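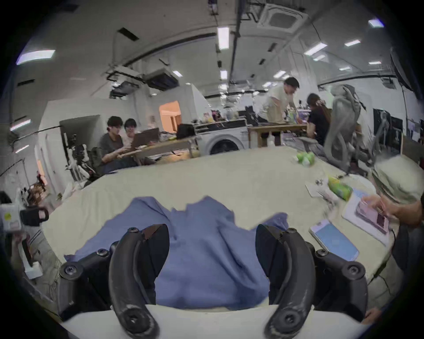 The case against the clever finger

Most of the money in a home-built gripper goes into the wrong end. Builders in our shared workshop at Zusau spend their evenings on motors and control code, then print the fingers last, from whatever filament is left on the spool. I think the order should be reversed.

Cloth is what convinced me. A rigid block forgives a poor fingertip, as friction and closing force hide most errors. A T-shirt has no fixed shape. The finger must slide under one layer without lifting the next, and the contact edge decides whether that is possible. No amount of software will recover a fold that the tip has already pushed away.
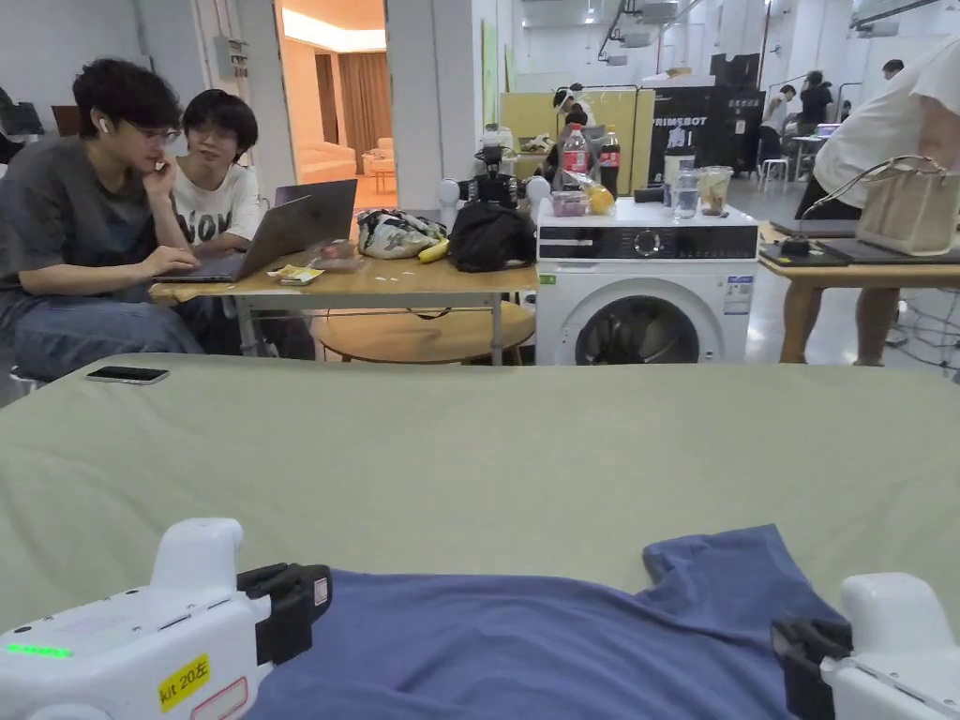
Photo: Bianka Vörös / Favo workshop

Eoin Carroll disagrees, and his view deserves a fair statement. He holds that a plain finger used by a patient operator yields good enough motion records, and that a model trained on enough of them will learn round the hardware. His own log stands at 3428 folds. I accept the figure and dispute the inference. A large log made with a blunt tip is a detailed account of how to work with a blunt tip.

Wear is the second point. Of the 28 finger pairs we retired between February and the summer, 13 had lost their edge long before anything cracked. They still closed and they still passed the bench check, which tests closing force and nothing else. We have since added a single-layer pick to the check, repeated 100 times on cotton jersey. It is tedious work.

My proposal is modest. Fix the finger geometry first, write down a wear limit, and replace the pair when it reaches that limit. The motors can wait until the tips are settled.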